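In defence of the clear table

Every January somebody writes an article telling us to empty our cupboards, and every January I read it with a biscuit in one hand and my elbow in a pile of unopened post. I have held for years that the cupboards can be left alone. What happens behind a door is between a family and its hinges. The table is another matter, and it is the table I want to talk about.
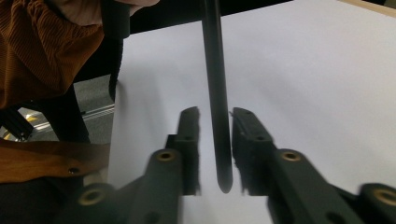
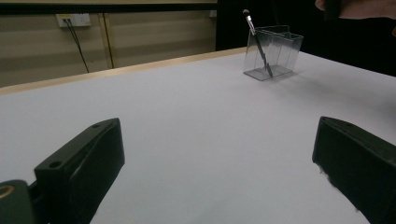
A pale top, wiped or unwiped, does something to a person's conscience.

My own came from a shop in Jovthorpe that has since become a place selling phone covers, and it replaced a brown, knotty thing of my grandfather Gilbert's on which you could have lost a ham. The old table forgave everything. Gravy sank into it and was called patina. The new one forgives nothing, and I chose it for that, in a fit of optimism I have been paying off ever since. You can put one clear plastic box near the back of a white table, as in the second picture, and still feel that you own a table. The box sits there with its thin see-through walls, hardly troubling anybody. Put down a second box and you own a sideboard. By the third you are eating on your knees.

I have argued this at some length with my neighbour Albane Leblanc, who believes that a surface exists to have things on it. Her kitchen table holds a sewing machine, a bowl of lemons, a bowl of keys, a smaller bowl of keys that fit nothing, and the instructions for a boiler she had taken out. She says it is a working table. I say it is a shelf with ambitions. We have these conversations standing up, as there is nowhere to put a cup.

She has a point, though, and I had better be fair to it. A clear table can be a kind of showing off. I have been in houses where the worktops were so bare that I was afraid to ask for a glass of water in case it spoiled something. There was one couple who kept their kettle in a drawer. They lifted it out, boiled it, dried its underside with a cloth and put it away again, and I drank my tea feeling I had witnessed a burial. No one should live like that, and I don't believe they do when visitors have gone. I expect there is toast everywhere.

What I am asking for is more modest. I want the table given back once a day. Let it have its homework, its glue, its half-mended lamp and its argument about the gas bill, and then at some agreed hour (ours is nine in the evening, and it is not always kept) let everything go somewhere else. It takes 15 minutes if the children help and rather less if they don't. The things needn't go anywhere sensible. I own a tin from a firm called Asance which once held shortbread and now holds whatever was on the table at nine o'clock, and I have made my peace with the tin.

The trade would like to sell us an answer, of course. Trekia sent me a catalogue in the spring with 53 pages of trays, caddies and little risers for standing the caddies on, all to keep a table tidy by covering it with equipment for keeping it tidy. I read the whole thing. I will admit to turning down the corner of one page. The catalogue then lay on the table for a month, on top of the post, where it did its bit for the cause.

I know the objection that there are bigger things to worry about, and there are 100 of them before breakfast. I can't do much about most. But I have noticed that I open the bad letters sooner when there is a bare place to lay them flat, and that my son, who will not talk in a car or on a sofa, will sometimes talk across a table with nothing on it but his own arms. He did it one evening in March, for the best part of an hour, about a boy at school and a bicycle. The lamp was on the floor. It is still on the floor, as it happens, and Albane has offered to take it. She says she has just the spot, between the lemons and the keys.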